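Setting Up the Movberg Start Timer for Club Sprint Nights

6 min read

14 shares · 2 comments

I wrote this part of the guide after our October sprint series, when I set the timer up every Friday and got it wrong in a new way nearly every time. Balthasar Plattner, who lent us the unit and knows it far better than I do, has read it through and fixed my mistakes. If you've already charged the control box and paired the handset (that was the last section), you're ready to go.

You'll want to be at the track well before the first riders warm up. I get there at 6 and I'm usually done before anyone wants to use the boards. Bring the control box, both start pads, the two finish strips, the long reel of cable and a roll of wide cloth tape.

Placing the start pads

1. Pick your start lines. For a match sprint you only need one. For pursuits you need both, on opposite sides of the track, and they go on the pursuit lines in the middle of each straight.

2. Wipe the track where the pad will sit. A dry rag is fine. Don't use anything soapy, please – you do not want to be the person who made the straight slippery.

3. Lay the pad flat with the arrow pointing the way the riders go. The home straight pad has a green tab and the back straight pad has a red one. If you swap them the times still come out, they just come out against the wrong rider, and I've had that conversation with two angry dads at once.

4. Tape down the front edge first, then the sides. Leave the back edge for last so you can smooth any air out as you go.

Note: If your club uses a start gate, put the pad just in front of the gate's feet and run the cable behind it. The holder needs somewhere to stand too, so check with them before you tape.

Caution: Never lay or move a pad while anyone is riding. Even if they're only rolling around up by the fence. Ask the coach to clear the track and wait until it really is clear.

Running the cable

5. Run the cable from the home straight pad to the infield, straight across the flat blue part at the bottom of the track. Tape the whole length. I used to tape it every few feet and call it good, and then a junior's front wheel picked up a loop of it. She was fine, but I've taped every inch since.

6. Plug the cable into port A on the control box. The back straight pad goes in port B. The plugs are the same shape, so look at the letters.

7. Put the control box on a table in the infield, somewhere you can see both straights. Keep it off the floor. People walk past with bikes on their shoulders and water bottles drip on everything.

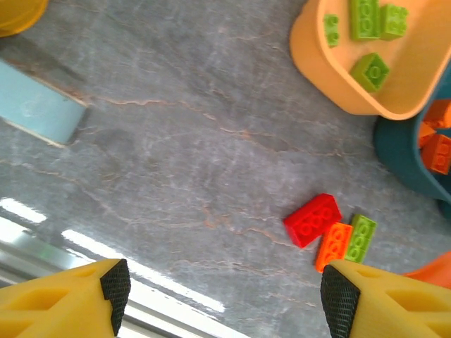
8. Switch on the box and wait for the light to go from amber to steady green. Blinking green means it can see one pad but can't find the other one. For match sprints that's normal, so press Mode once to tell it you're only using port A and the light will settle.

Setting up the finish strips

9. Tape one finish strip right along the line, from the bottom of the track up as far as it will reach. On our track it stops a little short of the fence. Riders almost never finish that high, and if one does, you'll be calling it by eye.

10. Put the second strip at the 200 meter mark. This is the one that starts the clock for the flying effort, so it matters as much as the finish. Measure from the track's own painted line. Don't pace it out like I did my first week, when we handed out some truly amazing times.

11. Connect both strips to the small splitter and plug the splitter into the port marked Line.

Note: The strips from the older Duken kit fit the same splitter, but they read late in cold weather. If you have to use one, use it for warm-ups and leave it out of anything that counts.

Testing before you race

12. Hold down Test until the box beeps. Step on each pad and each strip in turn. You should get one beep per step. Two beeps usually means the tape is too tight and the strip is bouncing, so peel it up and lay it again.

13. Ask someone to ride one easy lap and one fast one. Watch the handset. The easy lap is to check that nothing is missed, and the fast one is to check that the front wheel and back wheel aren't being read as two riders. If they are, go to Settings, then Gap, and raise the number one step at a time.

14. Enter your session code. Ours is 3579 and yours will be on the card inside the lid. The box won't save any times without it, even though it will happily show them on the screen all night (ask me how I know!).

15. Set the countdown. I use 10 seconds for the juniors. The Symonenko countdown clock can be wired in here if your track has one, but the speaker on the box is loud enough for most places. We took ours to Dorkport for an away meet and heard it fine over a full infield.

Caution: If a rider falls during a timed effort, press Stop first and worry about the time later. Stop also cuts the countdown for the next heat, so nobody gets sent off by mistake.

Once the light is green and the test laps look right, leave the box alone. I mean it. Most of the problems I had came from poking at the settings between heats. Save the results to the handset after each round, and see the next section for printing the start sheets.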